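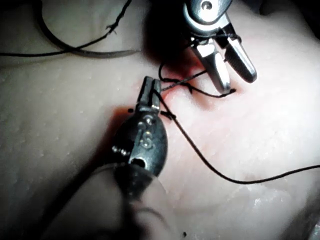 Tín Văn reckons a practice pad is finished once the stitches start pulling through, and that I should have binned mine in July. He may be right. I've been putting off the decision, so I spent Friday evening sorting out the whole suturing box and deciding what stays.

The pad first. It's the pale, rubbery sort, with tiny pores all over it and a few soft folds. I like it better than the flat ones I started on. A raised part and a dip next to each other make you think about the angle you go in at, and the thread doesn't always lie where you want it. On a flat pad I got very neat and learned very little.

I've kept a running total of stitches in the back of a notebook for the last two pads. The first one, a Brolent, got to 2,653 before the top layer tore along one side. The second got to 3,778, which I put down to moving around more and not going back to the same favourite spot near the middle. I'd guess 3,000 is a fair target for anyone buying one. I haven't kept a total for the current pad.

Thread is where the money goes. I use black for nearly everything now. It shows up well against a pale pad, and you can see straight away if a knot has slipped or a tail is too short. I bought a reel of undyed thread from Kodov last year to save a bit and kept losing the end of it. The rest of that reel is now tying up tomatoes.

I cut my lengths before I sit down, 14 at a time, and lay them over the edge of the box lid. If I cut as I go I make them too long and spend the evening untangling.

Things I threw out:

- two bent needles
- a pair of scissors that only cut at the back of the blades
- the torn Brolent pad, which I'd kept for no reason
- a bag of thread ends

Cleaning is simple enough. Warm water, a drop of washing-up liquid, pat it with a towel and leave it flat overnight. A dusting of talc stops it going tacky, though too much makes the thread slide – I've done that twice.

So the pad stays until the end of the month after next, or until it tears. Tín has been told. Next job is the drawer underneath, which is mostly old gloves.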